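The Mat Comes Out at Breakfast

How a gridded work surface took over my kitchen table, and most of my opinions
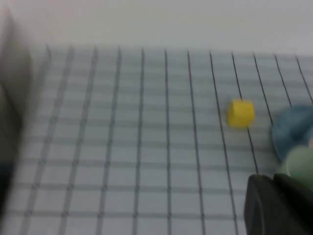 Yellow cube on a pale blue-gray grid mat, with something blue and something mint green to the right.

I bought a cutting mat to cut things on. It has been cut on twice. The rest of the time it has served as a staging area for small objects, which is a career I never planned for it or for myself.

The idea came from Fornier, a shop in Wuisan that sells stationery to people who already have stationery. A card by the register claimed that anything set down on a grid looks intentional. I scoffed, bought the mat and went home to test it on a lemon. The lemon looked intentional. So did the electric bill, though it was no easier to pay.

There are rules to this pastime, or at least there are people who say so. The Clakero school puts every object squarely inside a box, edges parallel, the way you'd park in front of your in-laws' house. The Umine school lets a thing sit across a line and leaves it there. I started out Clakero and lasted 8 days. A cube parked over a line has a bit of nerve to it, and yellow has more nerve than most colors. I now straddle without guilt.

Round things are harder. A square grid has nothing to say to a bowl, and the bowl knows it. My advice is to push anything curved over to one side, let the pieces overlap a little and give the middle ground to whatever has corners. Pale mint can go in front of a stronger blue and hold its own. Two greens will sulk.

The mat cost me $194, a figure I have shared only with readers of this magazine. It is 90 centimeters wide, and my table is not much wider, so dinner now happens along the border – plates half on, half off, forks lined up better than they have ever been. Guests start nudging the salt into a square before they've taken off their coats.

I did try putting the mat away in May. The table underneath turned out to have a large scorch mark I had forgotten, and by four in the afternoon the grid was back down with a cube on it.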